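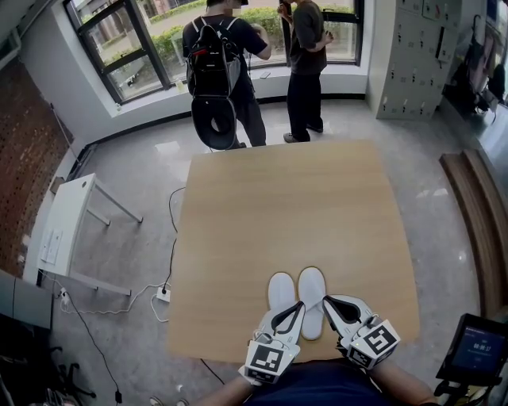 Jornada de puertas abiertas en Tunach: galería

Domingo, 20 de diciembre de 2020

Subo esto deprisa antes de que se me olvide la mitad. Visita al taller de manipulación de Tunach, mañana entera, grupo pequeño, mascarillas en la mochila de repuesto y mucho gel. Organizaba Signe Torvik, que nos mandó el horario la noche anterior y luego lo cambió dos veces. Ningún problema, llegamos todos.

Solo una foto en la galería por ahora, la de arriba. El resto lo tiene Nahom en su tarjeta y me las pasa cuando vuelva de Söderlund. Dejo ya los textos puestos y voy colgando.

Puesto de las zapatillas

Dos zapatillas blancas en el borde de la mesa, una pinza en cada mano, y a colocarlas. Los cuadrados en blanco y negro de las pinzas son los marcadores de posición. El reloj de la pantallita, en torno a los 17 segundos.

Detrás, junto al ventanal, dos personas de pie, cada una a lo suyo. Se ve el suelo gris con los cables hacia la mesa, ojo al pasar por ahí.

Lo que contó Yoga Govindasamy en este puesto, apuntado a toda prisa: las zapatillas parecen fáciles y no lo son. La suela resbala, el empeine se hunde si aprietas. Con calzado rígido se aprende antes. Ella empieza siempre por el pie izquierdo, manía suya, y recomienda no mirar el reloj.

Para los que preguntasteis en el grupo: las pinzas se llevan en la mano, sin brazo robótico. La persona hace el movimiento, se graba, y con esas grabaciones se entrena después al robot. Hanyu Deng lo explicó bastante mejor en la charla, a ver si cuelgan las diapositivas.

Charla de Hanyu Deng (fotos pendientes)

Veinte minutos que fueron cuarenta. Mucho sobre calibración, demasiado para mí. Me quedo con la cifra: 2000 repeticiones para la tarea del calzado, y quieren llegar ahí antes de abril. Preguntó alguien si servía repetir siempre igual. Que no, que hay que variar la posición de salida, girar un poco la zapatilla, cambiar el orden. Si no, el modelo se aprende la mesa y poco más.

También salió el tema de los fallos. Los guardan, no los borran. Van a una carpeta aparte y Jui-lin Chuang los revisa los viernes.

Turno de pruebas (fotos pendientes)

Probamos todos los que quisimos. Lo mio, un desastre, 56 segundos la primera y 23 la última, que me supo a gloria. Cansa el antebrazo más de lo que parece. Consejo de Jui-lin: codos pegados al cuerpo y soltar el aire antes de cerrar la pinza. Funciona, o me lo pareció.

Hubo quien lo clavó a la primera, una chica de Zulov que por lo visto borda en sus ratos libres. Pidió repetir con cordones y le dijeron que para la próxima.

Preguntas sueltas, por si sirven

¿Se puede ir sin ser de una empresa? Sí, escribiendo antes a Signe.
¿Niños? A partir de doce, con un adulto.
¿Aparcamiento? Mal. Mejor en autobús, la parada está a 3 minutos andando.
¿Enseñan el robot en marcha? En esta no tocaba, era solo la parte de captura. Lo del robot lo hacen en la nave de Halex, otra visita, otra lista.

Siguiente visita

En abril, día por confirmar. Han dicho que quieren meter una tarea de doblar ropa y otra de cocina, ya veremos. Plazas pocas, avisaré por el correo de siempre. Quien se quedó fuera esta vez va primero.

Gracias a Signe y a Yoga por la paciencia, y a Nahom Fikre por las fotos (las que faltan). Si alguien hizo alguna con el movil y no le importa compartirla, que me la mande y la añado con su nombre. Y si sales en alguna y prefieres que la quite, lo mismo, me escribes y fuera.

Queda por subir: fotos de la charla, turno de pruebas, grupo en la entrada.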